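Hallway sort-out, shoes first

Print this page | E-mail this page

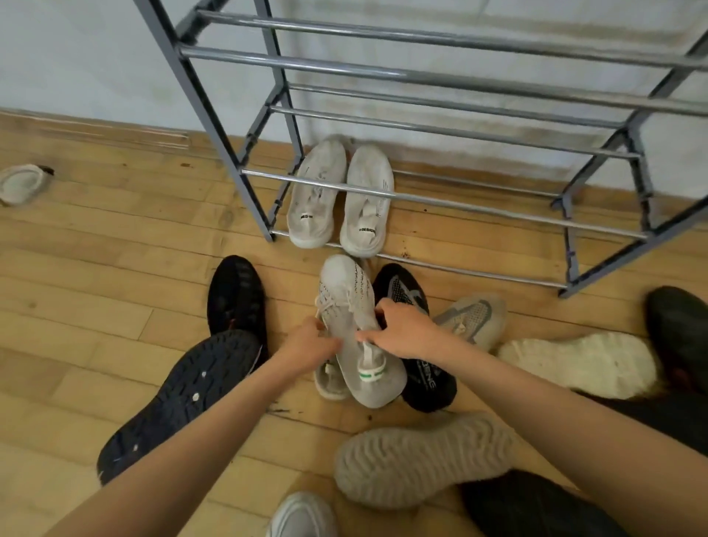
The hallway at the Buvcombe place has been a shoe pile since June and I finally gave it a morning. Everything off, rack wiped down, floor swept, then pairs back on one at a time. Metal rack, silver rails, bought it for 300 kroner off a neighbor who was moving. Off-whites went first, bottom tier, far left, toes to the wall. White lace-ups with the green stripe at the heel next. Still tied in a bow, I never undo laces, yes I know it ruins the backs.

Toes to the wall or toes out? Big debate in our house. Toes to the wall won. You grab the heel and go, and the rails hold them better that way. Heels stick out a bit but who cares.

Order I'm using, more or less:

Bottom tier - everyday sneakers. Stuff that goes out the door every morning and comes back gritty.

Middle - work shoes and the one decent pair. They get worn twice a year and they were always at the bottom of the pile getting squashed, so up they go.

Top - sandals, slippers, guest slippers. Light things only. The top rails are fine but I don't trust them with boots.

Boots are not going on this rack at all. Tried it last winter, they flop over and take everything with them. They get a tray by the back door now, a cheap plastic one from Skenden, does the job.

Cleaning notes, becuase somebody will ask. Dry brush first, outside. Then warm water, a drop of dish soap, old toothbrush round the soles. Paper stuffed in the toes overnight. Don't put white ones on the radiator, mine went yellow and never came back. Anything with printing on the upper I just dab, no scrubbing.

Laces go in the wash in a sock with a knot in it. Works better than those little mesh bags, which I have lost every single one of.

Rack itself: damp cloth, dry cloth, done. Water spots show up on shiny rails something awful so do the dry cloth part. Check the feet too, grit gets under and scratches the floorboards. I stuck felt pads under ours after.

Width is 91 cm, which just clears the door if you push it right into the corner. Measure yours befor you buy. I didn't and got lucky.

Coats are next, then the drawer with the keys and dead batteries. More when I get to it.

Print this page | E-mail this page

Related
The coat hooks, take two
Under the stairs: before I lose my nerve
Guest towels, how many is enough
Felt pads that stay stuck
Kitchen drawer, the bad one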